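Litter Box

Also: cat tray, cat pan, sand box (older use)

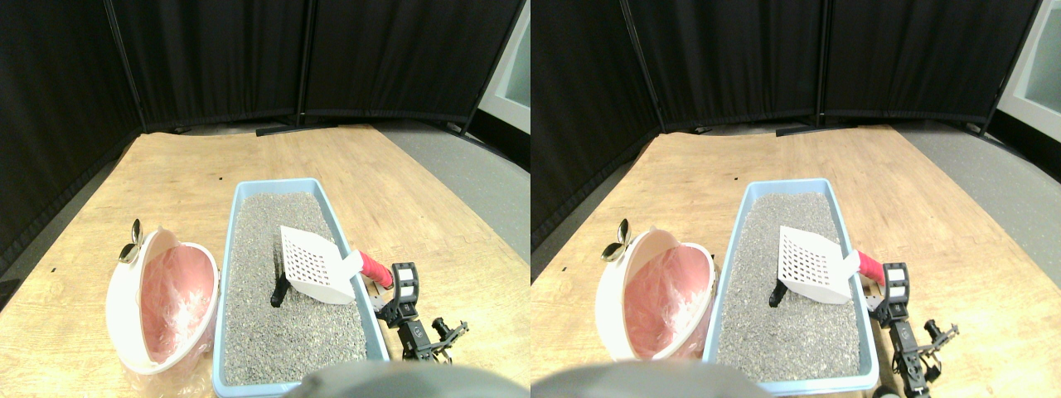 Household Encyclopedia, Vol. 4, p. 47

A litter box is a low, open or covered container in which a cat or another small house animal leaves its urine and feces indoors. The container is filled with a loose material, called litter, which takes up the liquid and which the animal can dig. Litter boxes are used mostly for cats. They are also used for rabbits, ferrets and, less often, for very small dogs. In British use the name litter tray is more common.

Name

The word litter comes through Old French from a Latin word for bed. In English it meant first a bed that could be carried, and later the straw that is spread on the floor of a stable for animals to lie on. From the stable the word passed to the material in the cat's box. The other modern meaning, waste that is thrown away in public places, developed from the same source, by the idea of straw lying in disorder. The use for the young of an animal born together is also related. In several European languages the box is named after the toilet and has no connection with straw.

Background

Cats have by nature the habit to bury their waste in loose ground. The habit is usually connected with the wild ancestors of the house cat, which lived in dry country where sand and soft soil were easy to find. A kitten will start to scratch in loose material at the age of a few weeks, also when it has not seen its mother do so. For this reason training a cat to a box is in most cases only a matter of showing it where the box stands.

Not all cats bury every time. Cats that live outdoors may leave feces uncovered near the border of their area, and it is believed that this serves as a sign to other cats. Indoors the same cat can cover on one day and not on the next. This is not by itself a sign of illness.

History

Before the middle of the twentieth century most cats in towns were let out to the yard or the street. Where a cat was kept in, the household gave it a pan with sand, garden soil, ashes from the stove or torn newspaper. Each of these had its trouble. Ashes were carried through the rooms on the paws, sand was heavy and froze in the winter when it was stored outside, and paper held the smell badly.

In the late 1940s dried clay in small grains began to be sold in the United States as a cat box filler. It had been used before to take up oil and grease from the floors of workshops. The clay was lighter to handle than wet sand and kept the odor down for longer, and within some years it was found in ordinary food stores. Clumping litter, made from bentonite clay, came into the market in the 1980s. Bentonite swells when it meets liquid and forms a firm ball that can be lifted out with a scoop, so the rest of the filling can stay in the box.

The boxes changed together with the filling. The early ones were roasting pans, wooden fruit boxes and enamel basins taken from the kitchen. Molded plastic replaced them because it is light and does not rust. Small makers followed the larger ones. In the town of Adlow the Trarnetti works, which before had made washing bowls, turned to cat trays and delivered 3,230 pieces in the first season. Their tray was sold under the name Nanard, and older people in the district still say "a nanard" for any cat box, of whatever make.

Construction

The simplest form is an open rectangular tray. The sides are sloped a little outward so that trays can be stacked for transport. Many trays have a separate rim, which is clipped on the upper edge and bends inward. The rim keeps back part of the litter which the cat throws when it digs, and it can also hold the edge of a plastic liner bag.

Other forms are:

Covered box. A hood is placed over the tray, with an opening on one of the sides. Some hoods have a swinging door and a carbon filter in the roof. The hood keeps the litter in, but it also keeps the odor in, and the box must be cleaned just as often as an open one.

Top-entry box. The opening is in the lid. It is useful in homes with dogs. It is less suitable for old cats, which do not like to jump.

Sifting box. Two or more trays lie one in the other, and one has a bottom with slots. When it is lifted, the clean grains fall through and the clumps remain.

Corner box. A tray with a triangular base, sold mainly for rabbits and ferrets, which prefer to go to a corner.

Low-entry box. One side is cut lower than the others. It is used for kittens and for animals with stiff joints.

Polypropylene is a usual material. It can be washed with warm water and mild soap. With the years the claws make fine scratches in the bottom, and the smell stays in these scratches also after washing. Owners are then advised to replace the tray. Stainless steel boxes do not have this problem to the same degree, but they are more expensive and make noise when the cat scratches.

Size

The usual advice is that a box should be one and a half times as long as the cat, measured from the nose to the base of the tail. Many boxes in the stores are shorter than this. Large breeds, such as the Maine Coon, are often given a flat storage bin with one side cut down. A cat that stands with the front paws on the rim, or that hangs over the edge, may be telling that the box is too small.

Litter materials

Clay, both the clumping and the non-clumping kind, is widely used. It is cheap and most cats accept it. Its weak points are weight and dust, and it does not break down after disposal.

Silica gel is sold as clear or white beads. It takes up much liquid and is light to carry. Some cats do not like the hard feeling under the paw.

Plant materials include pine and other wood, recycled paper, corn, wheat, walnut shell and grass seed. They are lighter than clay. Wood pellets fall apart to sawdust when they become wet. For rabbits, paper and treated wood pellets are preferred, and clumping clay should be avoided, as the rabbit may eat it. In the Arango valley, where rice is grown, the hulls are used as litter on farms and can be bought by the sack from March, when the mills clean their stores.

Placement and care

A box is best placed in a quiet spot which the cat can reach at all hours. It should not stand beside the food, nor next to a washing machine or another device that may start suddenly. For a home with more than one cat the common rule is one box for each cat and one extra, so that a home with four cats would have five. The boxes should not all stand in one row, because a cat may look upon them as a single place.

Clumps and feces are removed every day. The whole filling is changed at times that depend on the material, and the tray is washed at the same moment. Products with ammonia are not suitable, as the smell resembles urine. Used litter is in most places put with the household waste. It should not be put in the toilet, also if the package permits it, without asking the local water service.

Health

Cat feces can carry the parasite Toxoplasma gondii. The infection is mild or not noticed in most healthy people, but it can harm an unborn child. Pregnant women are advised to let another person clean the box, or to wear gloves and wash the hands well afterwards. Cleaning every day lowers the risk, as the parasite needs from one to several days outside the body before it can infect.

The box is also a source of information about the animal. Frequent visits with little or no urine, crying in the box, or blood in the litter call for a veterinarian. In male cats a blocked urinary passage is an emergency. When a cat stops using the box, illness should be excluded first, before the owner looks at the type of litter, the place or a conflict between the animals in the home.

See also: Bentonite; Cat, domestic; House rabbit; Stable bedding

Article last revised 11/06/2025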